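Zillirden Robotics Club: Frequently Asked Questions

Questions from new members and their families, updated Jun 9, 2019
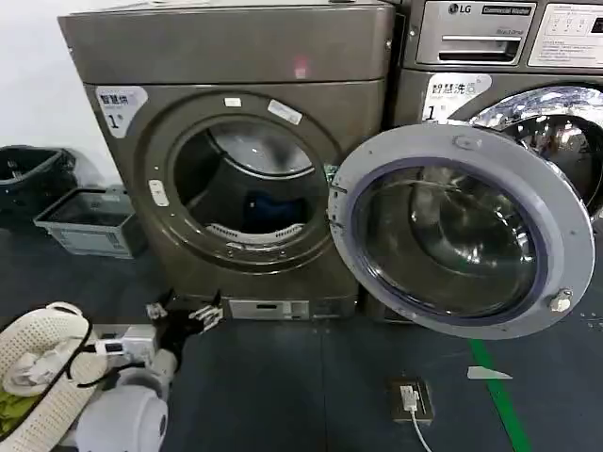 What is the laundry project?
Our senior group, Team Naleck, spends the whole season on one household chore, and the chore the members voted for was laundry. It sounds humble, we know, but a washer is a wonderful teacher! A round door that swings out wide has to be steered around, and one dark blue garment lying at the bottom of a steel drum is a good deal harder to reach than a block on a bench. Students write the reaching and grasping routines themselves and then argue (cheerfully, for the most part) over whose is better.

Does my child need to know how to code?
Not at all. Beginners start with the Zulu workbook, which has 11 short lessons and assumes nothing beyond a bit of patience — and we have plenty of snacks for when the patience runs out.

How old do you have to be?
Junior group starts at Grade 6. Team Naleck is for Grades 9 to 12, and we ask for one season in juniors first, although we're happy to chat if your teen has built things at home.

What does it cost?
Membership is $189 for the season, with a $20 deposit for the workbook that you get back when the book comes home in one piece. If the fee is a worry, please send us a quiet note and we'll sort something out.

Is there a competition?
Yes, the Zolent Home Skills Challenge in October. Teams get 80 minutes, practice runs included, and the judges look at the logbook as well as the robot, so please keep yours up to date.

What should we bring?
Closed-toe shoes, a water bottle and a hair elastic for long hair. Laptops are optional.

Can parents stay and watch?
Please do. The kettle is on and the good chairs go early.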